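Stop counting demos and start looking at them

June 2021

I have a complaint, and it's about a number. Every paper on learning from human demonstrations now opens with one. Ours does too! The draft says 2684 demonstrations, right up in the first paragraph, and I typed it myself and felt pretty good about it for an afternoon.

Then I sat down and watched a pile of them. We record with hand-held grippers, so a person does the task directly and the policy is supposed to pick it up from there. The chore in this batch is kitchen utensils and a rack, which sounds like nothing until you think about how little room there is between a spoon and whatever is underneath it.

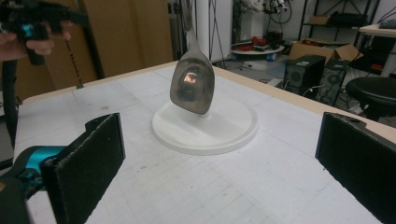
My colleague Sieglinde Baumgart has been saying since November that our data has a sameness problem, and I kept telling her more hours would fix it. She was right and I was stubborn. When one person repeats a task for a whole afternoon they get smooth, and smooth is lovely to watch, but the policy never sees a bad grasp being rescued. So we trained 2 versions of Tirwood, our little policy. One got everything. The other got a much smaller set where 12 people took turns and we asked them to start from awkward places. The smaller set did better on utensils it hadn't met before - not by a mile, but enough that I stopped arguing.

I know one lab's result on one chore isn't a law of nature. The big set may well win on something dull like stacking plates. But I'd love to see people report how many different hands made the data, how often a grasp got corrected, and how varied the starting positions were. A big total with none of that beside it tells me how patient somebody was.

Two-handed work makes this messier still, as each hand has its own habits and the timing between them is a third thing to learn. I don't have a tidy measure for that yet. 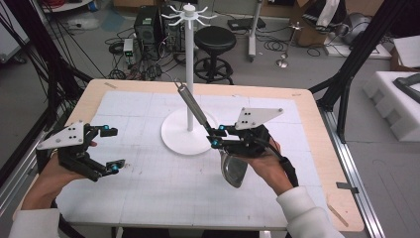 What I'd change in our own paper

The total moves to the appendix. The opening paragraph gets the 12 people and a plain sentence on how we picked the starting positions. Sieglinde wants a table of corrections too, and she's offered to do the labeling, so she gets her table.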